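2019年2月23日
Gasanar株式会社

# 電線を差すだけで結線が終わる基板用端子台「Tritach」シリーズ、受注を開始

電子部品メーカーのGasanar株式会社は、プッシュイン式の基板用端子台「Tritach(トリタッチ)」シリーズ全26品番の受注を本日より開始します。制御盤内の小型ユニット、電源装置、照明用ドライバー、計測機器など、プリント基板に直接電線をつなぐ用途に向けた製品です。

Tritachは、棒端子を付けた電線や単線であれば、工具を使わずに手で差し込むだけで結線できます。より線をそのままつなぐときは、本体上面のレバーを押しながら挿入します。外すときも同じレバーを押して引き抜きます。ねじは一本も使っていません。

開発の始まりは、当社の営業技術担当がお客さまの組立ラインで耳にした「端子台のところだけ手が止まる」という一言でした。ほかの部品は機械が載せてくれるのに、最後の結線は人が小さなねじを回し、締め付けトルクを確かめ、印を付けて次へ進みます。端子の極数が増えれば増えるほど、その時間が積み上がっていきます。ここを何とか楽にしたい! その思いで設計を始め、ようやく皆さまにお届けできる形になりました。

## 三点で電線を受ける新しいばね構造

シリーズ名の由来にもなったのが、電線を三つの点で受ける接触構造「Plusosach(プルソサック)」です。

一般的なプッシュイン端子では、板ばねの先端が電線を導体に押し付け、その一辺で機械的な保持と電気的な接触の両方を受け持ちます。シンプルで優れた方式ですが、細い電線では芯が横に逃げやすく、太い電線では差し込むときの力が大きくなりがちでした。

Plusosach構造では、板ばねの先端を中央で二つに分け、それぞれがわずかに内側を向くように曲げています。電線は左右二つのばね先端と、向かい合う導体側の突起とに挟まれ、自然に中央へ寄ります。分割したばねは一枚のときよりもそれぞれがよくしなるので、太い電線を差すときも最初の引っかかりが小さく、するっと奥まで入っていきます(この感触はぜひ実物で試していただきたいところです)。

ばねの設計を担当した開発部のBarnabás Fodorは、次のように話しています。

「最初の試作品は、保持力は十分なのに、差すとギシッと嫌な音がしました。測定値だけ見れば合格です。でも、一日に何百本も差す人の手にはきっとつらい。そこからばねの曲げ角度を少しずつ変えて、社内の組立担当者に目をつぶって差し比べてもらいました。全員が同じ試作品を選んだ日は、うれしくてそのまま図面を描き直しました」 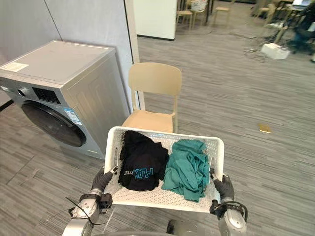 白いバスケットを左右から支えるロボットアーム。中には黒い衣類など。

## シリーズ構成

Tritachシリーズは、端子の間隔と電線の挿入方向が異なる四つのグループで構成しています。

| グループ | 端子間隔 | 挿入方向 | 極数 | 主な用途 |
|---|---|---|---|---|
| TR-A | 3.5 mm | 水平 | 2~8極 | 信号、センサー入力 |
| TR-B | 3.5 mm | 垂直 | 2~8極 | 信号、通信線 |
| TR-C | 5.0 mm | 水平 | 2~7極 | 電源、リレー出力 |
| TR-D | 5.0 mm | 垂直 | 2~7極 | 電源、モーター周辺 |

ハウジングの色は、全品番でライトグレーを標準とします。レバーは3.5 mm間隔のグループが白、5.0 mm間隔のグループがオレンジです。基板上で二つのグループを併用しても、信号側と電源側がひと目で区別できます。

レバーの色を変えたご要望は、数量に応じて個別に承ります。極ごとに色を変えることも可能です。たとえば保護接地の極だけを緑にしておけば、組立指示書の図と実物がそのまま対応します。試作段階でお客さまにこの案をお見せしたところ、たいへん好評でした。

## 設計者にうれしい細かな工夫

### 検査プローブ用の穴

各極の上面に、テスターのプローブを差し込める小さな穴を設けました。電線をつないだままで電圧や導通を確認できます。穴の位置はレバーの奥にあり、レバーを押す指とは重なりません。

### 基板への仮固定

極数の多い品番には、両端のピンに軽い曲げを付けています。基板に差し込んだ段階で本体が浮きにくく、はんだ付けの工程まで姿勢を保ちます。曲げのない仕様も受注生産で対応しますので、自動挿入機をお使いの場合はご相談ください。

### 極番号の表示

極番号はハウジング前面にレーザーで印字しています。標準は左からの連番です。アルファベットや記号、右からの連番といったご指定にも対応します。水平タイプを基板の左右両端に向かい合わせて実装するときに、番号の並びをそろえたいというご相談が多く、今回は最初から選択肢に加えました。

### はんだ付け工程への対応

TR-AとTR-Cについては、フローはんだ用の標準仕様に加えて、耐熱樹脂を使ったリフロー対応仕様をご用意します。外形と推奨ランド寸法は共通ですので、量産途中で工程を変える場合も基板を描き直す必要がありません。リフロー対応仕様の出荷は8月の開始を予定しています。

## 82社の現場で先行評価

発売に先立ち、82社のお客さまに試作品を評価していただきました。業種は産業機器、ビル設備、照明、試験装置、厨房機器などさまざまです。

寄せられたご意見をもとに、量産品では次の変更を加えています。

- レバー上面にマイナスドライバーの先が収まる浅い溝を追加しました。手袋をしたままでは押しにくいというご指摘によるものです。
- 電線挿入口のふちの面取りを広げました。棒端子の角が当たりにくくなっています。
- 隣り合う極との間の壁を高くし、より線の素線が横へはみ出しにくい形に改めました。
- トレイ梱包の仕切りを見直し、取り出す向きをすべてそろえました。

最後の梱包については、設計部門だけではまず気付けなかった点です。届いた箱を開けて、トレイから取り、基板に載せる。その最初の数秒を毎日繰り返している方々からのご指摘は本当に具体的で、読んでいるだけで現場の様子が目に浮かぶようでした。評価にご協力いただいた皆さまに、心より感謝いたします。

先行評価に参加した電源装置メーカー、Soylu社で生産技術を担当するGülizar Aksoy氏からは、次のコメントをいただいています。

「当社の装置は、出荷後にお客さまが自分で配線する端子が多いんです。これまでは取扱説明書の丸一ページを、ねじの締め方の説明に使っていました。Tritachに替えた試作機では、その説明が図二つと短い文で済みました。サポート窓口の担当者がいちばん喜んでいたかもしれません。プローブ穴も便利です。もう少し大きな電流に使える品番も、ぜひ早めにお願いします」

Aksoy氏からいただいた大電流品番のご要望については、端子間隔を広げた追加グループとして検討を進めています。仕様が固まりましたら、改めてお知らせします。

## 信頼性試験について

Tritachシリーズは、社内の試験室で振動、温度サイクル、湿度、引張、繰り返し挿抜の各試験を実施しています。繰り返し挿抜では、同じ極に同じ太さの電線を100回抜き差しした後でも、接触抵抗と保持力が当社の規格値内に収まることを確認しました。

試験を担当した品質保証部のUlla Kauppinenは、評価の方法にもこだわったと言います。

「カタログに載せる試験は、新品の電線をまっすぐ差した状態で行います。ただ、現場の電線は曲がっていますし、束ねられて斜めに引っ張られてもいます。ですから今回は、電線を上下左右に倒した状態での温度サイクルも加えました。時間はかかりましたが、三点で受ける構造の良さがいちばんはっきり出たのはこの試験です。グラフを並べたとき、開発部の人たちが思わず拍手していました」

試験条件と結果をまとめた技術資料は、ご希望のお客さまに無償でお送りします。各品番の測定データについても、お問い合わせいただければ個別にご案内します。
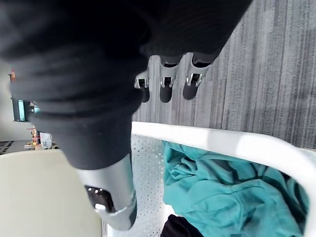 黒いニット生地の下に並ぶ、銀色の関節と黒い指先。

## 結線作業を始める前に

プッシュイン式の端子台を初めてお使いになるお客さまから、先行評価の期間中によくいただいたご質問をまとめました。

**電線の被覆はどれくらいむけばよいですか。**
推奨の長さは、3.5 mm間隔のグループで8 mm、5.0 mm間隔のグループで10 mmです。ハウジング側面に同じ長さの目盛りを刻んでありますので、電線を当てて確かめられます。

**棒端子は必ず必要ですか。**
必須ではありません。レバーを押しながら挿入すれば、より線を直接つなげます。抜き差しの多い箇所や、複数の作業者が結線する装置では、棒端子の使用をお勧めします。

**一つの極に電線を二本入れてもよいですか。**
一つの挿入口には電線一本としてください。渡り配線が必要な場合は、二本用の棒端子をご利用いただくか、基板側のパターンで接続してください。

**はんだ揚げした電線は使えますか。**
お使いにならないでください。時間とともにはんだが変形し、保持力が下がるおそれがあります。

**既存のねじ式端子台と置き換えられますか。**
端子間隔が同じでも、ピンの列の位置が異なる場合があります。寸法図と三次元データを公開していますので、ご確認のうえご検討ください。置き換えをご検討中の品番をお知らせいただければ、当社で寸法の照合もいたします。

## 評価キットを数量限定で販売

「まず触ってみたい」という声にお応えして、Tritach評価キットをご用意しました。各グループの3極品と6極品、長さをそろえた電線、棒端子、そして全グループを実装できる評価基板を一つの箱に収めています。評価基板には各極の導通を示すLEDが載っていますので、電線を差した瞬間に光ります。開発チームの机の上でもいつの間にか人が集まって差し始めるほどで、ちょっと癖になります。

- 製品名:Tritach評価キット
- 価格:1298円(税別、送料別)
- 販売数:100セット
- お申し込み:当社ウェブサイトの専用フォーム、または担当営業まで

学校や職業訓練施設での実習用にご希望の場合は、その旨を申し込み時にお書き添えください。実習で使いやすいように、電線の本数を増やした内容でお送りします。

## 設計データの提供

Tritachシリーズ全品番の寸法図、推奨ランドパターン、三次元モデル、回路図シンボルを、当社ウェブサイトで公開しました。会員登録は不要です。データの形式は、主な基板設計ソフトウェアで読み込める共通形式に統一しています。

三次元モデルには、レバーを押し下げた状態の形状も含めています。筐体の開口部やカバーとの干渉を確かめるとき、レバーの動く範囲まで画面上で見られますので、試作前の検討にお役立てください。電線を挿入した状態の参考モデルも、春以降に順次追加します。

## 開発責任者より

開発部長のUrsina Wallnerは、発売にあたり次のように述べています。

「端子台は、装置の性能表にはまず出てこない部品です。カタログの表紙を飾ることもありません。それでも、装置を組み立てる人、据え付ける人、修理する人が必ず指で触れる場所です。だからこそ、手に取ったときに気持ちのよいものを作りたいと思いました。Tritachの開発では、設計、金型、組立、品質保証の担当者が週に一度同じ机を囲み、毎回、実際に電線を差しながら話をしました。会議の後には、机の下が電線の切れ端だらけでした。そのくらい夢中で作った製品です。皆さまの感想を聞けるのを、今から楽しみにしています」

## 供給体制

Tritachシリーズは、当社の組立工場でばねのプレス加工からハウジングの成形、組立、検査までを一貫して行います。新たに導入した組立ラインでは、極数の切り替えを段取り替えなしで行えるため、少量のご注文にも柔軟に対応できます。

生産部門を統括するRemzi Ekinciは、次のように話しています。

「2極を作った次の瞬間に8極を作れる、というのが目標でした。ラインの立ち上げには苦労もありましたが、いまは毎朝の注文内容に合わせて順番を組むだけで流せます。小さな案件だからと遠慮されるお客さまがいらっしゃいますが、どうぞ気軽に声をかけてください。そういう注文のためのラインです」

標準品の最小ご注文単位は一トレイです。トレイの入り数は品番により異なります。レバー色や印字を指定される場合の単位と納期は、担当営業までお問い合わせください。

## 製品の概要

- 製品名:プッシュイン式基板用端子台 Tritachシリーズ
- 品番数:26
- 接続方式:プッシュイン式、解除レバー付き
- 接触構造:Plusosach
- 適合電線:単線、より線、棒端子付きより線(適合範囲はグループにより異なります)
- 実装方式:フローはんだ。TR-AおよびTR-Cはリフロー対応仕様も予定
- 標準色:ハウジングはライトグレー、レバーは白またはオレンジ
- 梱包:トレイ

定格電圧、定格電流、使用温度範囲などの詳細は、各品番の仕様書をご覧ください。

## Gasanar株式会社について

Gasanarは、産業機器向けの端子台、コネクター、基板間接続部品の設計と製造を手がける電子部品メーカーです。自社内に金型部門と試験室を持ち、標準品のほか、お客さまの装置に合わせた特注品の開発にも取り組んでいます。

## 本件に関するお問い合わせ

Gasanar株式会社 広報窓口
製品の仕様、サンプル、評価キットについては営業技術窓口で承ります。いずれも当社ウェブサイトのお問い合わせフォームをご利用ください。

※本文中の仕様および予定は発表時点のもので、改良のため変更する場合があります。
※Tritach、PlusosachはGasanar株式会社の製品名および技術名称です。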